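30 January 2023
Whitlock room, wash fastness, second batch

Finished the 30-cycle run on the Cirton cotton. The machine counter now reads 3,770, so the door seal is due for a look before we start the Wotumlow samples. Drum speed on the final spin was 800 throughout. Same powder as the June batch, same dose, no softener.

Pieces came out at the end of cycle 30 and were dried flat overnight on the mesh racks. Pressed on the back only, medium iron, no steam. 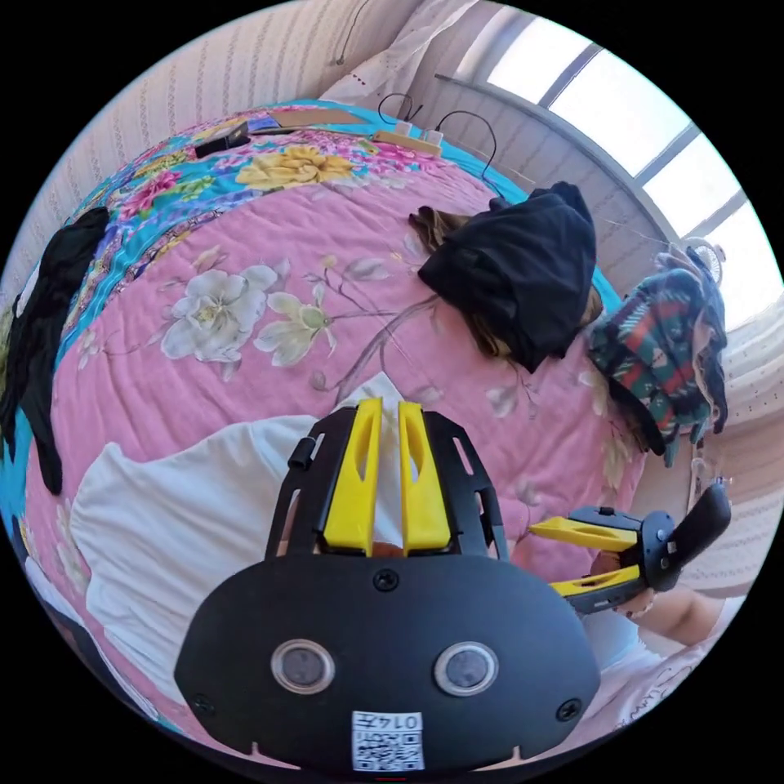 Shrinkage along the length is up to 2 per cent, measured between the stitched marks. Across the width I can't get a steady reading. The marks on the narrow strips have pulled towards the hem and the ruler gives a different answer depending on which end I start from. Will re-mark the next lot further in, with red thread, and leave the hems off altogether.

Colour: the navy has lost a little at the folds. Grey is fine. The undyed pieces have gone slightly yellow compared with the piece kept in the drawer, more so near the seams. Could be powder left behind. Put one through a plain rinse to check and will compare it tomorrow in daylight, as the tube over the bench makes everything look green.
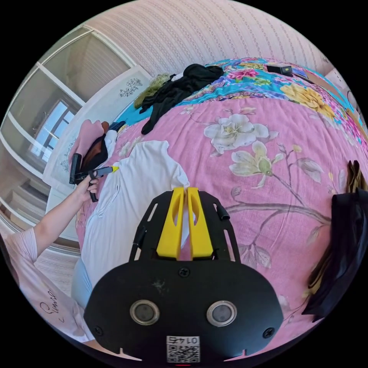

Sewing thread held up better than the cloth. No broken stitches on the flat seams. The overlocked edge on the Maneck jersey is fraying at one corner where the tail was trimmed too short, so that one is down to me and not the wash.

To do:
Door seal
Order more mesh, the left rack is sagging
Re-cut Maneck jersey, leave long tails
Ask Wotumlow whether their samples are pre-shrunk, the sheet doesn't say
Copy the width readings into the shared book, marked as doubtful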